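Gallery: Handling rules for two-handed gripper sessions, household tidying set
Nisance project, working notes on good practice. Revised 13th April.

The pages under this heading go with revision 11 of the Ornach session rules. The rules cover sessions in which an operator works with a hand-held gripper in each hand inside a furnished home. They apply to sorting, picking up and throwing away light household items. Tools, glass, liquids and anything that plugs in are covered by the Gullell supplement and are left out of this gallery.

The rule set has 78 numbered clauses. Most of them deal with file naming and storage and do not photograph well. The clauses quoted with the pictures are the ones that reviewers cite most often when a session is returned.

Terms used in the captions: a "closure" is one complete closing of the jaws on an item. A "release" is the moment both jaws are clear of it. A "carry" is everything between the two. Where a clause gives no tolerance, none is intended.

Clause 13, soft goods. Textiles are gripped across the bulk of the fabric. A closure on a single layer, a loose thread or a cuff alone is repeated. The second gripper may hold its own item during the closure but may not touch the first.
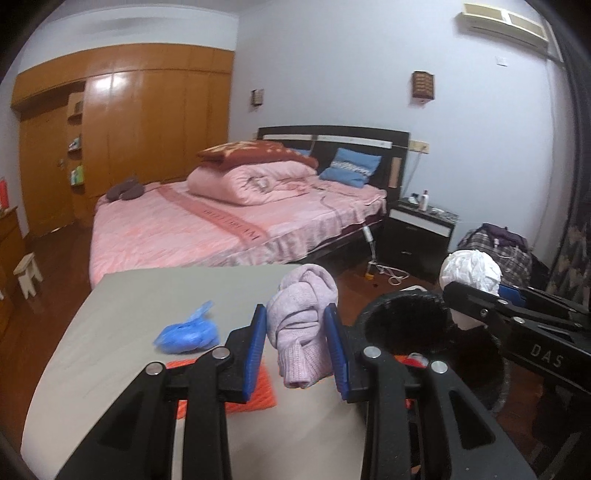

Knitted garment between the blue pads, with a white bundle held in the other gripper.

Võ objects to the last part of clause 13 and would like to see it relaxed, on the grounds that people at home steady a garment with the other hand all the time and a rule against it produces stiff, unnatural carries. The objection is on record and the clause will be looked at again in June. Until then it stands as written, and sessions with hand-to-hand contact go in the separate two-handed set.

Clause 14 follows from it. An item that slips during a carry stays where it lands until both grippers are still. The operator then starts a new closure from above. Catching a falling item with the free gripper ends the session.

Clause 22, surfaces. Items waiting to be picked up may overlap. They are not to be laid out in rows or spaced for convenience. The room is used as found, with furniture, bedding and cables left in position, provided the operator has a clear place to stand. Cables on the floor inside the standing area are moved before the start.

Clause 31, disposal. Packaging is carried until it is over the opening of the bin and then released. Throwing is not allowed at any distance. Nets, film and thin bags tend to cling to the pads, so the jaws are opened fully and held open until the item has dropped. Shaking the gripper to free an item is marked as a fault.

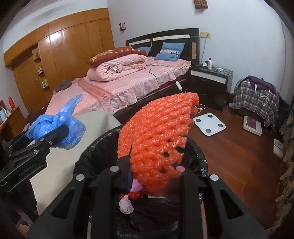 What happens to a session if a net or bag stays stuck to the pad after release? The closure is logged as incomplete, the operator lowers the item into the bin and opens the jaws a second time, and the session continues. A third attempt stops it.

Orange net over the lined bin, blue bag raised in the second gripper. Clause 31 applies to each hand separately.

Clause 35, pads. Pads are wiped before each session and checked for tears. A worn pad is replaced together with its partner, never singly, and the change is entered in the log with the session number. Session 1215 is kept as the reference for a correctly entered pad change.

Clause 40, bystanders and privacy. Household members stay out of the room during a session. Mail, medicine labels and family photographs are turned over or covered. The operator signs for this on the start sheet.

Corrections to captions go to the Nisance notes page. Please quote the clause number and the revision.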